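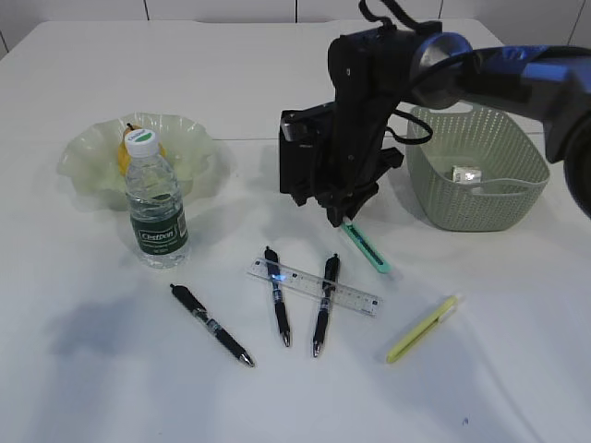
Steinar Bundgaard objected to an early draft of this section on the grounds that clearing a desk is a poor test of household ability: a child does it without instruction, and no one would buy a machine for it. We accept the second point. The first seems to us an argument for keeping the task, as chores that need no instruction for a person are the ones for which written procedures do not exist and have to be learned from data.

4.2 Desk clearing

The policy was trained on the Llanos demonstrations and tested on the same type of table with the objects laid out by hand before each trial. Items had to go to an assigned place, and a trial counted as complete only if every assigned item was moved and nothing else was knocked over. Contact with an object that was not part of the task was logged but not penalized.
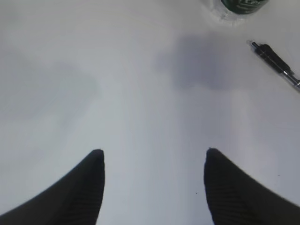

Of 100 trials, 36 were complete without help. A further 47 ended with at least one item correctly placed and at least one left behind or dropped. The rest were stopped by the operator. These results are lower than those we obtained in January with the Ideck baseline, but that test used blocks of a single size, and the two sets of numbers should not be compared directly.

Most partial trials failed at the grasp. Thin objects on a flat surface leave little room for the fingers to close under or around them, and a small error in height is enough to push the object away. Pens also roll when touched off center. Once this happened the policy often returned to the old position and closed on nothing – a fault we also saw in the Kollent kitchen tests.
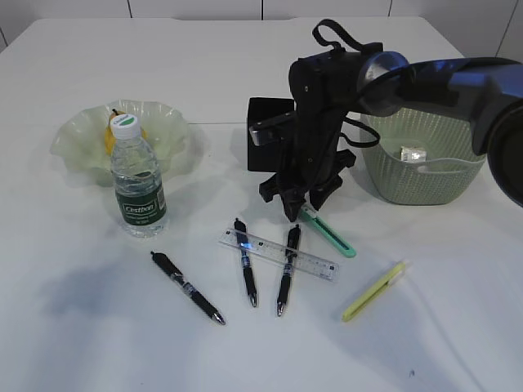
Figure 3. Gripper above the desk layout, fixed camera view. The basket is to the right of the gripper.

Clear objects were a separate problem. In nine trials the policy reached for a transparent ruler and missed it to one side, and in two of these it repeated the same miss until time ran out. Adding a second view reduced the error in the training set but had no clear effect at test time. We have not tried depth sensing, and would not expect it to help much with thin clear plastic.

Overlapping objects were harder still.
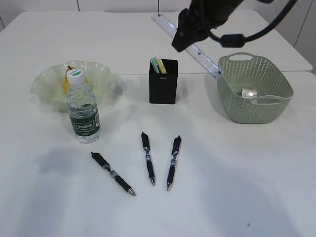
When one item lay across another, the order of removal mattered, and the policy showed no sign of having learned an order. It took whichever item was closer to the gripper at the start. A simple rule that picks the top item first would likely raise the completion rate, and the Lengate planner already has one, but we left it out in order to measure the learned policy alone.

On this evidence we would not describe the chore as solved. A person doing the same work corrects a bad grasp without stopping, and it is this recovery step that is missing from our demonstrations, which were filtered in favor of clean runs. The effect of putting the failed runs back is taken up in Section 4.3.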